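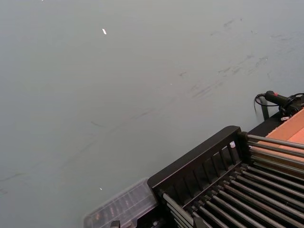 The gray table and the black rack
Shared room, Ratadmont Workshop
Bookable by: all members
Longest booking: 2 hours at a time

If you have booked the shared room before, you already know this table, and you probably have a favorite side of it. It's the one people ask for by color. "Is the gray one free on Thursday?" Yes, often, but less often than it used to be, so please use the booking sheet!

We bought the table from Tunham in November, after a long stretch of making do with two smaller ones pushed together (anybody who ever lost a screw down the gap will remember those). One wide, flat surface makes such a difference. You can spread out a whole job, walk to the other side, come back and find everything where you left it. Big paper patterns lie flat. Small parts show up well against the gray. And the finish is matte, so the ceiling lights don't bounce back in your eyes when you're bent over something fiddly late in the evening. I didn't think I would care about that and I care about it a lot.

It does pick up marks. There are dark scuffs and streaks across it already, and they're faint enough that I've stopped noticing them unless I go looking. This is a working table and we bought it to be worked on. Please don't go at the marks with anything gritty. A damp cloth and a drop of dish soap is as far as we go.

The rack

The black rack usually lives on the table. Min-kyu Kang found it through Iwasaki, who sell all kinds of shelving and bench odds and ends, and talked the rest of us into it over one very long lunch. I'm glad she did. It has a black end panel with a thick, rounded rail along the top, which is comfortable in the hand when you want to shift the whole thing over a few inches. Under the rail there's a row of upright slots, so you can peek through and see if something has slipped down inside. Something usually has. Check before you leave, please, especially for scraps and little white bits of paper.

The long metal rods are what I like best. They run side by side, close together, some set higher and some lower, and I could happily spend a whole page on how handy that is. Lay a small piece across them and air gets at it from underneath. Rest a brush on them and it won't roll off onto the floor. Hongjun Ye sets out her finished pieces there in the order she plans to pack them, and has been known to leave a note asking the next person not to move anything. (Please don't move anything if there's a note.)

A few things to know about it:

Don't lean on it. It's a rack, and the table is right there for leaning.

Wipe the rods along their length. If you go across them the cloth catches and you'll be there all day.

The dark fittings where the rods meet the end panel collect dust. An old toothbrush does the job, and there's one in the mug by the sink.

If a rod feels loose, leave it alone and put a note on the door. Min-kyu has the right tool.

Clear containers

We keep clear plastic containers for loose bits, and I really do recommend getting one out before you start. You can see what's in it without taking anything out, and it sits nicely beside the rack so your hand learns where to go. Wash it when you're finished and put it back on the shelf by the window. Please don't take them home. We started with 27 and the shelf looks a little thinner every month.

What works well on this table

Sorting. Buttons, beads, hardware, seed packets, whatever you've got too many of.

Cutting paper and fabric, with a mat underneath. The mats are in the flat drawer and the biggest one covers a good part of the surface.

Packing orders. Hongjun gets through a whole market's worth in one booking and makes it look easy.

Taking things apart to see how they go back together. My own favorite, and the reason my name is on the sheet so often.

What belongs somewhere else

Hot glue and soldering go on the Atia bench next door, where there's a proper heat mat and better air. Spray paint goes outside, always. Wet clay has its own table and is happier there.

Booking

Write your name and time on the sheet by the door, or send a message to the workshop and we'll add you. Bookings open 21 days ahead. You can have 2 bookings in hand at once, and if the table is free when you turn up you're welcome to it even if you haven't booked, as long as you make way for whoever has. Sharing is fine too. It's a big table, and some of the nicest things made in this room came from two people on opposite sides of it getting nosy about each other's work.

When you finish, clear the surface, give it a wipe, look between the rods, and leave the rack on the table for the next person. If you've spotted something that needs fixing, tell us the same day if you can.

Spare parts

Min-kyu keeps a small box of spare fittings for the rack on the top shelf of the office. Replacements come from Iwasaki and take a while to arrive, so let her know when you use one.

Page updated 12 Jan 2025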